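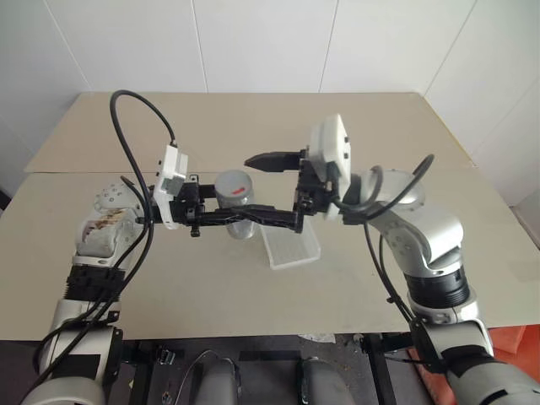 Clear jar with lid, on the work table.

4. Collecting and storing fallen fruit

The Luvine catch net is made for soft fruit that drops when ripe, such as mulberries, serviceberries and small plums. Set up the frame and stakes as described in section 3 before you start.

4.1 Hanging the net

1. Clear sticks and stones from the ground under the branches.
2. Clip the net to the four corner stakes, with the smooth side up.
3. Adjust the cords until the center of the net hangs 18 inches above the ground.
4. Pull the drain flap toward the downhill side and fasten it.

Note: On trees with a spread of more than 26 feet, use two nets and overlap them at the trunk.

Caution: Birds can get caught in slack netting. Check the net early in the morning and again before dark, and tighten any cord that has stretched.

4.2 Emptying the net

1. Place a shallow bowl or tray under the drain flap.
2. Open the flap and lift the far side of the net slowly.
3. Pick out leaves, stems and any fruit that has split or been pecked.
4. Close the flap before letting the net down.

Do not let more than 30 pounds of fruit build up – the clips may open.

4.3 Short-term storage

Refrigerate sound fruit unwashed, in a covered container, and use it within two days. Rinse just before eating. For longer storage, freeze the berries in a single layer on a tray, then move them to freezer bags.

Caution: Mulberry juice stains cloth, skin and unsealed stone. Wear old gloves.

4.4 End of season

Take the net down when fruit drop stops. Hose it off, hang it in the shade and store it dry, below 80 °F. Replacement clips are listed in section 7.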